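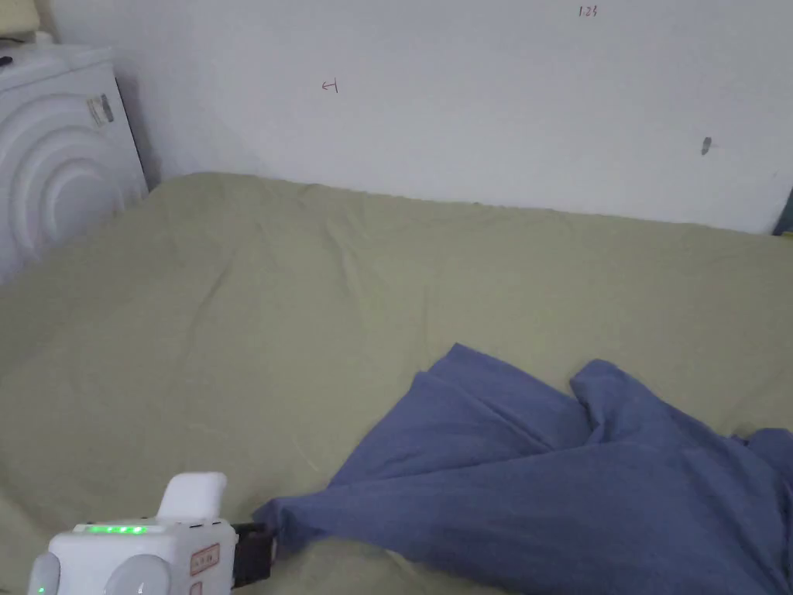 # How to compare two hand-held grippers on cloth, at home, on a bed

I've been going back and forth between two hand-held grippers for most of the winter, and people keep asking me which one they should get for folding work. I can't answer that for your laundry, but I can show you how I test mine, and you can run the same thing in an afternoon. You need a bed, a cloth, a couple of grippers and a notebook. That's pretty much it!

My two are the Workamar (the one I reach for first) and the Storkier, which is heavier and closes harder. I log everything with Nkuna, a little recording program I run on my laptop. If you use something else, fine, just make sure it saves the jaw opening along with the video. You'll want both when you go back and try to work out why a corner got away from you.

## Set up the bed

Put on a fitted sheet in one plain color that's different from your cloth. I use an olive-green one under a blue cloth, and the two are easy to tell apart on screen. I tried a striped sheet first and spent an entire evening trying to see where the towel ended and the stripes began. Never again.

Pull the sheet flat, but don't go crazy. A few soft wrinkles are fine. What you don't want is a thick fold right where you'll be pinching, or the jaw will happily grab sheet and cloth together and you'll think you have a great grip when you really have half the bed.

Light matters more than I expected. Soft, even light is best. With a strong lamp off to one side, the folds throw dark shadows, and in the video a shadow can look a lot like a cloth edge.

## Turn on the gripper and check it

1. Charge both grippers fully. The Storkier gets lazy when its battery is low and the comparison is worthless after that.
2. Switch on the first one and wait until it has settled. On the white one I'm using in the photo, I want all four green lights in the row on top before I start.
3. Open and close the jaw on nothing, five times, and watch the number in Nkuna. It should come back to the same closed reading each time. Mine reads 408 when fully closed. Yours will be different, so write it down.
4. Wipe the jaw. Lint builds up in there so fast (especially with towels) and it makes the grip slippery.

If the closed reading wanders, restart the gripper and do step 3 again. I've skipped this and had to throw out a whole set of runs, so now I'm strict about it.

## The corner pinch

This is the test I trust most. Drop the cloth on the bed from shoulder height and leave it however it lands. Don't fix it! A crumpled pile with humps and ridges is exactly what you want, and a nicely spread towel tells you almost nothing.

Find a corner that you can get at. Come in low, with the jaw nearly level with the mattress, and close on the last bit of fabric. You want the tip gathered up inside the jaw. Then:

- Hold still for a slow count of three.
- Drag the corner sideways, away from the pile, keeping it low.
- Lift it until the corner is at chest height.
- Lay it back down and open the jaw.

Write "held," "slipped" or "missed" in the notebook. "Missed" means you never had it in the first place. I used to lump missed and slipped together and it hid the biggest difference between my two grippers: the Workamar misses more, the Storkier slips more. Those are totally different problems, and you'd fix them in different ways.

## The ridge pinch

Same drop, but this time go for the top of a fold. Come straight down, close, and lift. It's a much easier grab, so it's a good one to start with if you're new to holding these things. The catch is that you can pick up two layers or four, and you won't feel which through the handle. Look at the jaw reading after you close. On my blue cloth, a thicker bunch leaves the jaw noticeably more open, and after a while you can guess the layers from the number alone.

## Swap and repeat

Do one batch with the first gripper, take a break, then do the same batch with the second. Then switch the order the next time. My hands get tired and sloppy by the end, and if the Storkier always goes last it always looks worse. Sorry, Storkier, that was my fault for all of August.

Keep the force setting the same for a whole batch. I run mine at 800 in Nkuna for towels. Higher than that and the jaw starts leaving little creases in thin fabric, which I don't love on my good pillowcases.

## Where I ended up

Since I started keeping the notebook I've recorded 1661 pinches, and 1414 of them went down as "held." I'm pretty happy with that, although ridge pinches pull the total up. If you only look at corners, the Workamar wins for me on thick cloth once I actually get hold of it, and the Storkier wins on thin stuff because its jaw slides under the edge more easily.

Your hands will change the result, too. I hold a gripper with my wrist turned in a bit, and that suits the Workamar's shape. If a gripper feels awkward after one batch, try it lower on the handle before you give up on it.

Next I'm going to run the whole thing again with the Brosholm soft pads stuck on both jaws. They came in the mail, I've only fitted one pair so far, and the glue needs a night to set. I'll add the numbers to this page when I have a full batch from each.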